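Trindov emigrant newspaper — which year did it fold?

Local History Board > Press and Printing

tannery_lane
I'm trying to pin down the last issue of the Trindov Messenger, the Russian-language weekly printed in Stileldale before the first war. The county guide says it stopped after 208 issues. My great-grandfather set type for it and the family story has it running longer than that. Does anyone have a better number?

oldquarto
The guide is wrong. I have seen issue 316 in the Olivares collection. It is a single sheet, both sides, mostly notices and an appeal for money to help exiles. Dated 30th April, but the year is torn away.

mapledrawer
316 doesn't prove 316 issues came out. The editor skipped numbers when he moved the press to Brirkau. I went through the run on microfilm and there is a gap of 40 with no break in the dates. One week to the next and the number jumps.

oldquarto
Or the film is missing those issues and the dates were misread. The print is poor on that reel. I wouldn't build a case on it.

mapledrawer
I read the dates from the paper copies too. They match the film. The serial story also carries straight on across the gap, mid-chapter.

tannery_lane
The serial story is a good point, thanks. So the true count is somewhere between the guide and the last number. Does either of you know how many copies they printed? I was told 800 a week.

pressbed
800 is what the editor claimed when he was asking for donations, so treat it with care. The printer's bills would settle it. They are with the Olivares papers but not cataloged yet. You have to write ahead and ask for the boxes by name.

I was there in April and only got through the letters. My notes are in the board's files section under Trindov if you want them. 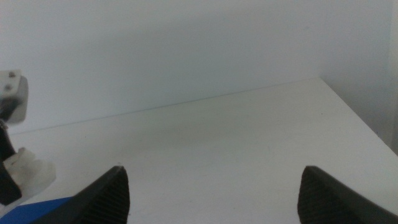 White tabletop and walls

tannery_lane
Found the notes, thank you. The letter about the unpaid paper merchant is new to me. I'll write to Olivares and ask for the bills.

oldquarto
Ask for the subscription ledger as well. I still think the numbering was straight and that the missing issues will surface.

mapledrawer
We'll have to disagree on that — but yes, the ledger would help.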